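Cedura releases Kettle, a training method for robot arms that learns from its own near misses

For immediate release

Fewer demos, same kitchen. That's the short version.

Cedura today put out Kettle, a method for teaching robot arms household jobs in simulation. Most training sets throw out failed attempts. Kettle keeps them, marks the moment things went off track and trains on the part before it.

Results so far, simulation only:
- 29 kitchen tasks, from drawers to microwave knobs
- 1058 human demonstrations in total, down from nearly 3000 in our last release
- five random seeds per task, all reported, bad ones included

Knob turning was the hard one. Small target, and a policy that drifts a little on the approach misses it completly. Kettle did better here than our older method, but it's still the weakest task group. Doors and drawers much stronger. Full tables are in the paper.

What's out now: code, training logs, the task files. Model weights to follow once the license text is settled. The simulator is Foren, our in-house one, free for research use.

No real-robot numbers in this release. Those tests are being set up at our Ketdale lab and will be reported seperately, whichever way they go.

Press questions to the Cedura media desk, Ketdale. Paper and code on the Cedura research page.

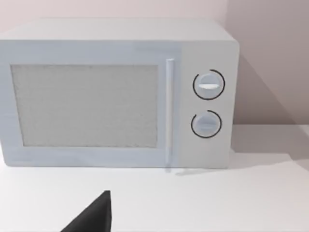

KETDALE, December – Microwave task in Foren, gripper finger over the tabletop, not touching the oven. Two dials, no numbers on either, so the policy gets no printed marks to go by. Still may be reused with credit to Cedura. Larger versions on request from the media desk, mornings are best.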